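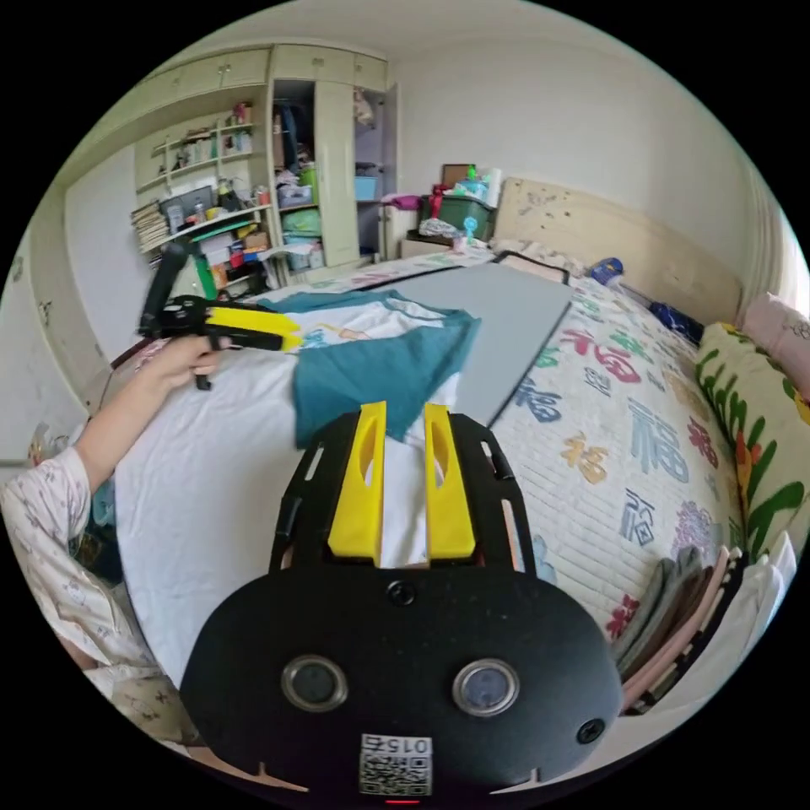
How a Folding Board Works

A T-shirt is an awkward shape. It has a wide middle, two sleeves and a hole for the neck. Folding turns it into a rectangle, and rectangles stack well.

A folding board is a flat sheet used as a guide. Lay the shirt face down on a bed and smooth it with your palms. Place the board in the center, just under the collar. Fold one side over the board, then the other, and turn each sleeve back so it lies straight. Slide the board out. Bring the bottom hem up to the collar.

Every shirt folded this way comes out the same width – the width of the board. Thick cloth makes a taller stack than thin cloth. A quilted bedcover grips the shirt a little, so it slides less than on a smooth table.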